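Household Skills, Unit 2: Folding a T-Shirt
Notes by Veerle De Bruijn, Derkgate evening course
31 March 2023

Most folding guides promise that a good fold saves space, prevents creases and keeps a drawer tidy for months. I'd believe the first of those. Cotton creases when it feels like it, and the drawer depends on who opens it.

Start with the spread. Lay the shirt flat, sideways to you if the table is wide, and pull out the sleeves before you touch the body. The books tend to skip this and go straight to the clever part.
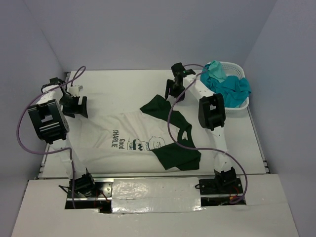 Fig. 1. Shirt spread sideways, hem to the left, collar to the right. Note the crease across the near sleeve.

Wrinkles near the hem are worth one pass with the flat of the hand. Two passes if you must. I have read advice to smooth "until perfect," and I doubt the writer had a full basket waiting.

Next, the sleeves. The standard method brings each one in over the body, so that the sides end up more or less straight. With contrast sleeves you can see at once how far in you have come, a help to beginners. On a plain shirt you are guessing, whatever the diagram says. 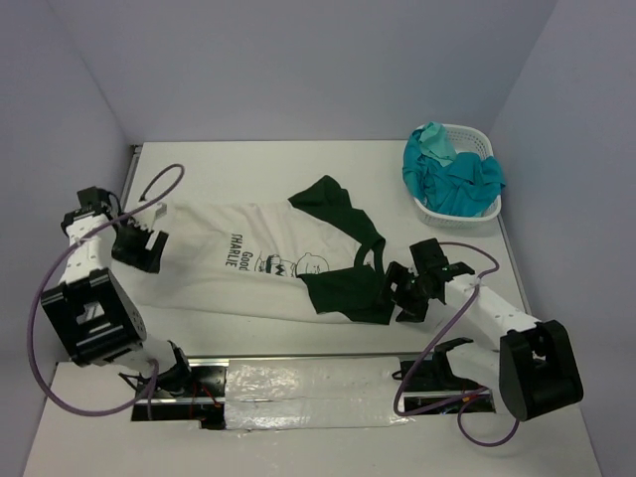 A sleeve laid across the body adds a layer, and that layer shows up later as a lump if it is bunched. Flatten it before going on. Then fold the sides to the middle and bring the hem up toward the collar, in halves or thirds. Koen De Haan teaches thirds in his group and is very sure about it. I have tried both and can't tell the difference once the drawer is shut.

On printed shirts, some people insist the print must end up on top. Fine, if you choose your clothes by the picture. It makes no difference to the fold.

For next time: bring one shirt with a print and one without. Read the Michiels handout, pages on knitwear, and mark anything you don't believe.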